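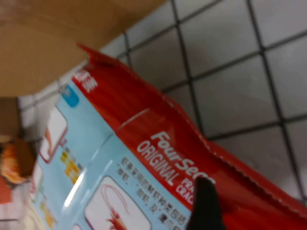
Yamuna Naidu told me this morning that I close the fingers too early, and that the fault was never in the motor. I did not want to believe it, because I spent all of yesterday evening on the motor.

So I started again from the fingertips. I cleaned the pads with alcohol, let them dry for 10 minutes and tightened the two screws at the base of the left finger. One was turning freely. Then I lowered the closing force from 5 to 2 in the Cotard menu and ran the prawn crackers again. A glossy bag is difficult for us, it is slippery and full of air, and with the old force I was afraid for the seal.

Yamuna wants the wrist camera calibrated again before we touch the force another time. I agree, but the calibration sheet is still at Gaete and I must write to them. Also to order: spare pads, one tube of thread glue.

In the evening I copied the new values into the notebook and went home at seven.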